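검은 식기건조대, 물때 없이 오래 쓰는 법

저번에 싱크대 수세미 글 올리고 나서 제일 많이 받은 질문이 건조대였어요. "매일 씻은 그릇 올려두는 곳인데 왜 여기가 더 지저분해지냐"고요. 저도 똑같은 고민을 몇 년 했거든요ㅎㅎ 오늘은 제가 지금 쓰는 방법을 쭉 풀어볼게요. 대단한 건 없고 다 집에 있는 걸로 합니다.

저는 원래 은색 건조대를 썼는데 이사하면서 검은색으로 바꿨어요. 음식물 얼룩은 확실히 덜 보여요. 대신 하얀 물때는 두 배로 잘 보입니다(이걸 사고 나서 알았어요). 살이 촘촘한 제품은 그릇이 잘 서서 편한데 살과 살 사이, 특히 바닥이랑 만나는 모서리에 물이 고이기 쉬워요. 그러니까 검은색에 살 많은 건조대를 고르셨다면 청소를 한 번에 크게 하는 것보다 자주 짧게 하는 쪽이 훨씬 덜 힘들어요.

제가 하는 순서는 이래요. 일단 목요일 저녁 설거지가 끝나면 건조대를 싹 비웁니다. 저희 집은 금요일 아침에 다들 바빠서 목요일이 제일 만만하더라고요. 미지근한 물 1리터에 구연산 한 큰술을 풀고, 안 쓰는 칫솔로 살을 위에서 아래로 쓸어내려요. 가로로 문지르면 칫솔이 계속 걸려서 짜증만 나고 물도 사방으로 튀어요. 윗테두리는 칫솔 말고 행주로 길게 한 번 닦으면 끝! 다 닦고 맑은 물로 헹군 다음 마른행주로 꼭 물기를 훔쳐 주세요. 그냥 두면 물방울 자국이 그대로 남아서 닦은 보람이 없어요.

구연산 쓰실 때 락스랑 절대 같이 쓰지 마시고요, 금속 제품은 오래 담가두지 마세요. 저는 귀찮다고 밤새 담가놨다가 예전 건조대 코팅을 망쳤어요ㅠㅠ 길어도 10분 안에 헹구는 게 좋아요.

놓는 자리도 은근 중요해요. 처음엔 벽에 딱 붙여서 썼는데 뒤쪽에 습기가 차고, 그릇 넣고 뺄 때마다 벽을 긁게 되더라고요. 벽에서 손가락 두 마디쯤 띄워두면 행주가 들어가서 닦기도 쉬워요. 자잘한 물건은 뚜껑이 있든 없든 낮은 통에 모아서 옆으로 빼두고요. 건조대 안에 병뚜껑이며 고무패킹이며 다 던져 넣으면 살 사이로 빠져서 꼭 없어져요.

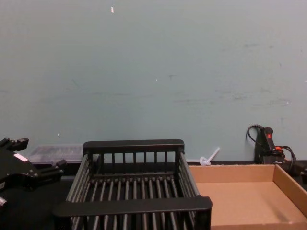 촘촘한 검은 건조대와 벽 쪽에 놓인 반투명 수납통. 속이 살짝 비치는 통이 물건 찾기엔 편해요.

벽 얘기가 나온 김에 하나 더요. 옅은 색 벽은 가로로 쓸린 거무스름한 자국이 잘 생기잖아요. 무광 벽이면 매직블럭으로 박박 문지르지 마세요. 그 자리만 반들반들해져서 오히려 더 티가 나요. 저는 부드러운 스펀지에 주방세제 한 방울 묻혀서 꼭 짠 다음, 톡톡 두드리고 살살 한 방향으로 닦아요. 안 보이는 구석에 먼저 시험해 보시고요. 안 지워지는 건 그냥 두고 삽니다. 사는 집인데요 뭐.

통은 저는 Vivesum에서 나온 낮은 걸 써요. 하나에 1,764원 주고 세 개 샀고요, 비싼 거 필요 없어요. 완전 투명한 통도 써봤는데 안에 든 게 너무 훤히 보여서 정리해도 정신없어 보이더라고요. 반투명은 대충 뭐가 들었는지 감만 오니까 딱 좋아요. 물기 있는 걸 넣을 거면 키친타월 한 장 깔아주세요.

아, 그리고 검은 상판 쓰시는 분들! 건조대 밑을 꼭 들춰보세요. 살 사이로 떨어진 물이 상판에서 마르면 동그란 자국이 남는데, 건조대에 가려서 한참 모르고 지내요. 댓글에서 Ilze Lapiņa 님이 알려주신 방법인데, 극세사 천을 반 접어서 밑에 깔고 아침마다 갈아주면 자국이 거의 안 생긴대요. 따라 해봤더니 진짜 편해요. 규조토 매트도 괜찮지만 저희 집에선 곰팡이가 펴서 버렸어요.

그릇 꽂는 방법도 자주 물어보셔서 짧게 적어요. 큰 접시는 뒤쪽 난간 쪽에, 작은 건 앞쪽에 세우고, 컵은 완전히 엎지 말고 살짝 기울여 주세요. 공기가 통해야 안쪽까지 말라요. 냄비는 건조대에 올리지 말고 바로 닦아서 넣는 걸 추천해요. 하나만 올려도 자리가 다 차버려요.

다음 글은 5월에 올릴 건데 도마 냄새 빼는 법을 써보려고요. 혹시 원목 도마에 식초 써보신 분 계시면 어땠는지 댓글로 알려주세요~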